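Urkeck (shared workshop robot)

Urkeck is a two-armed tabletop robot that a few of us have been building at the Fleston shared workshop. I'm Houda Hajji, and I look after this entry, so grumble at me if something's off! Work began in July, when Halfdan Oddsson turned up with a box of motors and far too much optimism.

Layout

Both arms reach in over a light wooden table, with a black gripper on the end of each. The usual job is tidying - white screw-top jars and one see-through plastic bin, which doesn't sound like much until you've tried to program it.
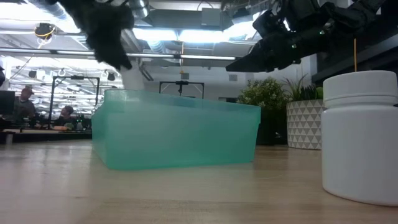 Marin Hodžić wrote the motion code, all 2673 lines of it, and Hrvoje Papadopoulos keeps threatening to cut it in half. We've been through 7 sets of fingertips so far (my favourite colour was the orange, but they cracked).

Jars and bin

Jars come in more than one size, and the big ones are a pain to line up. A full practice run takes roughly 81 seconds, a bit longer if Marin's fiddling with the speed settings. 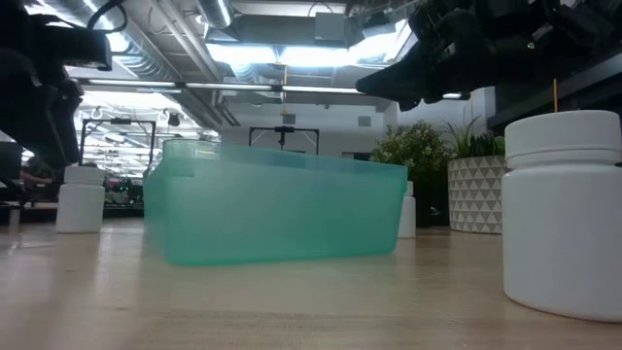 See also

Vasić gripper
Rostska controller board
Fleston workshop tool list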